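Household Economics and Consumer Claims
Unit 6: The packed lunch
Handout to accompany the Thursday session
Corina Schwaiger

Read before class. Bring your receipts if you kept any.

6.1 What the packed lunch is supposed to do

Most of the advice you will find on packed lunches makes three promises at once: you will save money, you will eat better, and you will throw less away. I would like you to take these one at a time, because the evidence people offer for the first is usually borrowed to support the other two.

Start with money. The usual sum sets the price of a bought lunch against the price of the groceries in a homemade one. It leaves out the bag, the container, the replacement container when the lid goes missing, and the food that came home again in the evening and was thrown out. Some of these are small. I am not convinced they are small when added up over a school year, and very few of the articles on your reading list try.

6.2 The equipment

An insulated bag slows down warming. It does not cool anything. This sounds obvious, yet when I gave last year's group a short quiz, plenty of them believed that a room-temperature container of pasta salad would be colder at noon for having spent the morning in a good bag. Without an ice pack, the bag is holding whatever temperature you gave it, and not for very long.

Be careful with the phrase "keeps food fresh for hours." Ask: which food, starting at what temperature, in what kind of room, with the zipper opened how many times? If the label doesn't say, you have learned nothing from the label. 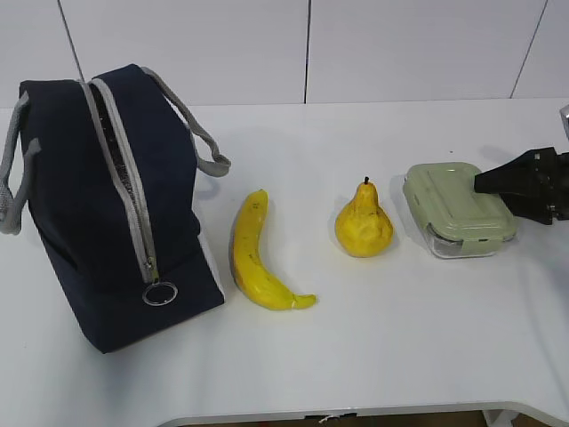
Whole fruit is the part of the lunch that asks least of the equipment. A banana or a pear comes in its own skin and is perfectly happy at room temperature, so the space it takes inside an insulated bag is space you are insulating for no reason. It does bruise, and a heavy glass container sliding around next to it will do the bruising. Container at the bottom, fruit on top, or fruit in a coat pocket. I have seen whole chapters written on this and they don't say much more.

Glass or plastic? Glass doesn't stain or hold smells, and most people like eating from it. It is also heavy, and it breaks. The claim that glass "pays for itself" depends entirely on how long you keep it, and I have yet to see a seller's figure for that which I would trust.

6.3 A worked example

Take the Oltside household from the case sheet. Their starting costs for bags and containers came to 114 dollars. They put their yearly saving on bought lunches at 560 dollars. The leaflet they were working from promised 2000.

Where did the difference go? Partly the leaflet assumed a bought lunch every working day, and the Oltside family had never bought one every day. You can't save money you weren't spending. Then take the 114 off the 560 for the first year, which leaves 446, and notice that nothing has yet been subtracted for food thrown out. They kept no record of it. Neither does anybody else on the case sheet, and I would treat all of these savings as upper limits.

It may still be worth doing. But 446 at best is a different promise from 2000.

6.4 On "better"

Does a lunch from home contain more fruit? It contains more fruit when it leaves the kitchen. What is in the bag at seven in the morning and what has been eaten by two in the afternoon are separate questions, and surveys that ask parents what they packed can only answer the first.

For class

Keep a log for five lunches, your own or someone else's with permission. Write down what went in, what came back, and what happened to it afterward. Weigh things if you have a kitchen scale. Do not tidy up the results.

Then find one claim printed on a lunch bag or food container and write 500 words on what you would need to know before believing it. Hand in the log and the essay together.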